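Help me write better house rules for shared robot cells (call for participants)

Hi! I look after the practice guidelines at Akande, and since January I've been trying to turn our messy pile of bench rules into something that other labs could pick up and use. I need people to read it, try it on their own benches and tell me where it falls apart. You don't have to be a safety engineer. If you run, teach or share a bench with arms on it, I want to hear from you. 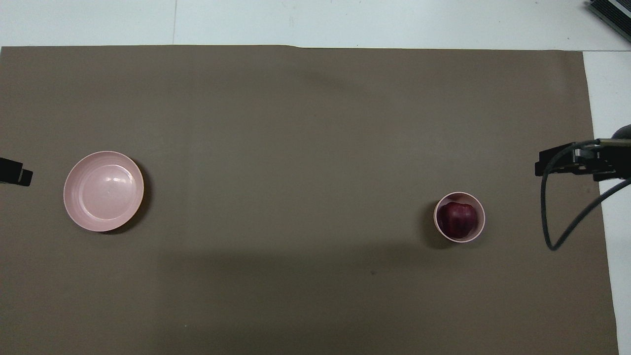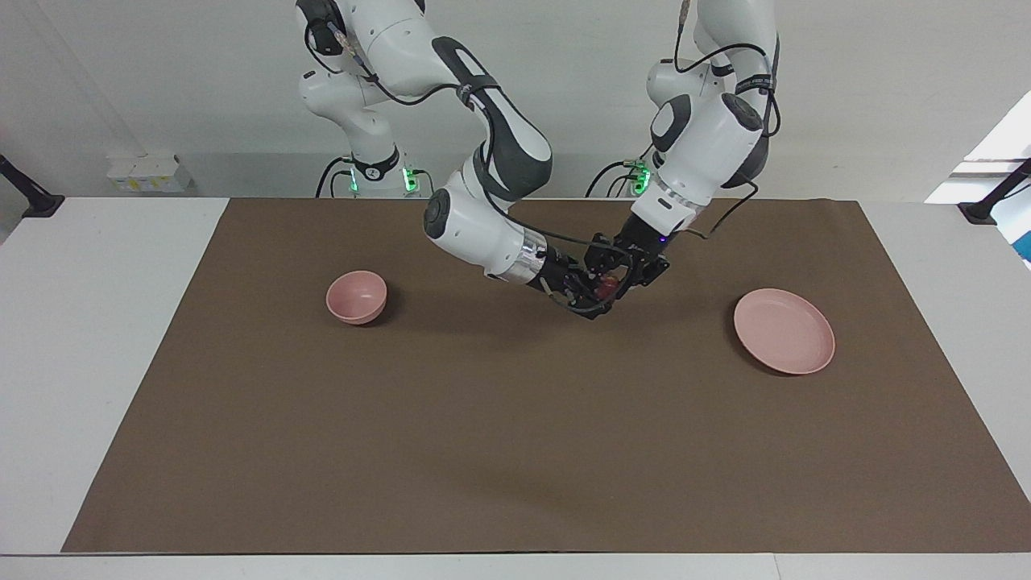

Small tabletop jobs with grippers and pink dishes are the kind of work the draft is written for.

Do I need to have two arms to take part?

One arm is fine. The section on handing things from one gripper to the other won't apply to you, so skip it and mark it as skipped on the form.

So what would you be doing? You'd get the draft (it's 28 pages, sorry, the cable section got away from me) and a feedback form. Over four weeks you work with the rules switched on, so to speak, and keep a short log. Who's allowed to start a run, where people stand, what gets checked before the arms are powered, how you hand the cell over at the end of a shift. Then we have one call, usually 45 minutes, and I ask you a lot of nosy questions.

I'm most interested in the rules you broke. Please tell me! Our first round was at the Clisden site and everybody was so polite on the form that I learned almost nothing – then I sat in the break room for one lunch and came home with six pages of complaints. The rule about keeping loose cables out of the reach area was the big one. People agreed with it and then couldn't follow it with the mounts they had.

You'd be a good fit if you work at a bench with at least one arm at least two days a week, you're 18 or over, and your supervisor is okay with you sharing notes. Students are welcome. If your site already has its own written rules, even better, send them along and I'll compare the two.

The draft doesn't replace your local safety rules or the manual for your arm. Where they disagree, follow the stricter one and write it down.

We pay $375 for the four weeks and the call, plus $200 if you join the follow-up day in Brostotport, travel covered. Njål Fjeld runs that day and handles all the payment questions, so be nice to him.

To sign up, send a few lines about your bench and your usual tasks to the Emus project desk, room 527, or use the contact form and put "house rules" in the subject. I read everything myself and I try to answer within a week – a bit longer if I'm traveling.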